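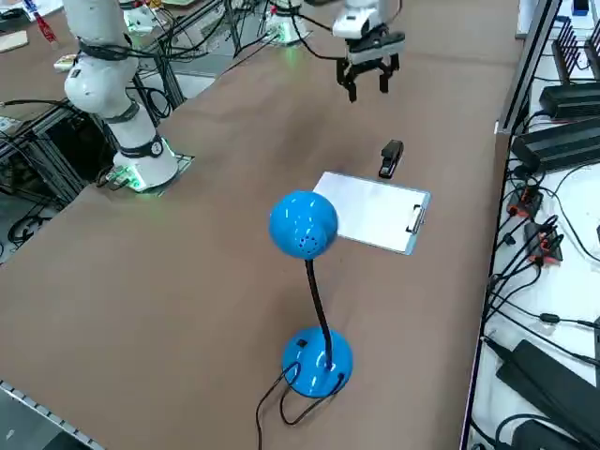

The two-arm bench at Undel, with desk lamp, clipboard and stapler.

About Undel

We write software for robot arms. We don't build the arms, which saves us a great deal of money and gives us somebody else to be annoyed with.

Our main product is called Oda. It is a planner for two arms that share one table. You tell it what should end up where, and it decides which arm goes first, what each one does, and how they keep their elbows out of each other's business. Elbows are most of the job. Picking up a stapler is a fairly well understood problem. Picking up a stapler while a colleague reaches over you for a clipboard is how offices get tense, and robots have the same trouble with less small talk.

How we got going

Undel was started by Veronika Nägeli, who had spent years writing motion planners for factory cells where every part arrived in the same spot, facing the same way, all day long. She wanted to know what would happen if the parts stopped being so polite. The first version of Oda took 85 seconds to plan a single handover and then dropped the thing. The current one plans in well under a second and drops things much less often. We publish the drop rate with every release, including the March release, which we would prefer you skipped.

There are now 20 of us, most of them programmers, in two rooms on the second floor of the old Nirside building. The elevator is not our software.

What we make

Oda, the planner. It replans while the arms are moving, so if you nudge an object in the middle of a job it will change its mind without sulking.

Jurnau, the logbook. It records what the cameras saw, what the planner believed and what the arms were told to do, all on one timeline. Most customers come for Oda and stay for Jurnau, and we have decided to be fine with that. When a run goes wrong you can scrub back to the exact moment the software became confident about something untrue.

A perception package that has never been given a proper name. It finds everyday objects on a cluttered surface and guesses how they can be held. Shiny, rounded things are hard for it, and so are cables, which have no fixed shape and no manners. We keep a desk lamp among our test objects for both reasons.

How we work

Every change to the planner has to get through 100 simulated tables before it goes near a real one. After that it runs on the bench, at low speed, with a person next to the stop button. Simulation is where our software looks brilliant. The bench is where we find out about friction.

On Wednesday afternoons we stop writing code and watch failed runs together, usually around 30 of them. There is cake. New hires are asked to bring a failure of their own by their second week, and so far all of them have managed it.

Working with us

Our customers are mostly labs and small manufacturers who already own two arms and have noticed that they don't get along. If that is you, send us a short note with the arm model, the size of your table and a list of what's on it. Please include the things that are only there because somebody forgot to put them away – the planner will have to deal with those too.

We are also hiring one controls engineer. Details are on the jobs page.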